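Sealing a marble countertop: how often, and with what?

Posted by Danica Matoušek

We had marble installed in September. The fabricator applied one coat of Skama and left no instructions. Water now darkens the stone near the sink after 8 minutes. Is it due for another coat?

Vuten

Darkening means water is getting into the stone. Clean, let it dry overnight, apply a penetrating sealer, and wipe off the excess before it hazes.

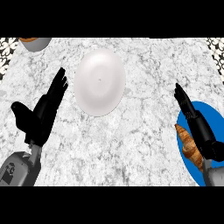
Does sealer prevent etching from lemon juice?
Sealer slows staining only. Acid reacts with the calcite at the surface, and a dull mark has to be polished out.

Lau

I never sealed mine. It's fine.

Dendeo

Check the label for cure time. Mine said 30 minutes between coats and no water overnight. For dull spots, use marble polishing powder on a damp felt pad. Try it in a corner first.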